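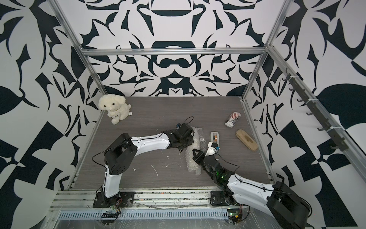 The trouble with the otters of Getcombe

December 2, 2020

Print this page | E-mail to a friend

Ask in any pub along the river at Getcombe and you will be told that the otters have gone bad. They have emptied the carp ponds at Pistotow. They have bitten a spaniel. One of them, depending on who is buying, followed a woman across the footbridge and stood at the far end hissing until she dropped her shopping.

I have spent a good part of the autumn trying to find anyone who saw the shopping dropped. I found four people who knew someone who had.

What can be shown is less lively. Otters came back to this stretch of river after decades away, and they eat fish. A stocked pond with a low fence is an easy meal, and an old carp that has been hand-fed for years is not hard to catch. The Pistotow fishery says it lost 247 fish between January and the end of the summer, and wants the council to pay for fencing. That may well be right. But when I asked how the figure was reached, I was told it came from the number put in, less the number seen at the last netting. Herons, disease, poachers and a very warm spell in the shallow pond all seem to have been charged to the otters' account.

The council's answer was to bring in Kandpal, a firm of wildlife consultants, whose report runs to 2 volumes and costs more than most of the fences would have. It logs 1,559 "otter incidents" in the district. This number has since been printed on leaflets and repeated at public meetings as though it meant attacks. It doesn't. Read the appendix and an incident turns out to include a sighting, a footprint, a dropping on a rock, and a noise at night "consistent with otter". I have made noises at night consistent with otter.

Take out the droppings and the prints and you are left with 757 sightings, many of them clearly the same animal being watched by a row of people on the same bridge. The section on bites is half a page long. It has the spaniel in it, and the spaniel, I'm sorry to say, had gone into the holt.

Then there is Adex, which sells a floating box that gives out high-pitched sound and is said to keep otters off still water. Three ponds have them on trial. The sales sheet promises "results within days" and gives no results. At one of the ponds I found fresh spraint within a few feet of the box – on the side with the speaker.

None of this is much comfort if you own a fishery. A big carp takes years to grow and minutes to lose, and the owners I met were tired and short of money. A proper fence, sunk into the ground and turned out at the top, works well enough elsewhere. It is dull and dear, and it needs checking after every flood. Hardly anyone at the last public meeting spoke about fences. They spoke about trapping, which would need a licence that the district is very unlikely to get, and about the woman on the footbridge.

The council will look at the matter again in January. Kandpal has offered to carry out a second survey.

31 comments | 12 shares

Back to top | Contact us | © 2020 All rights reserved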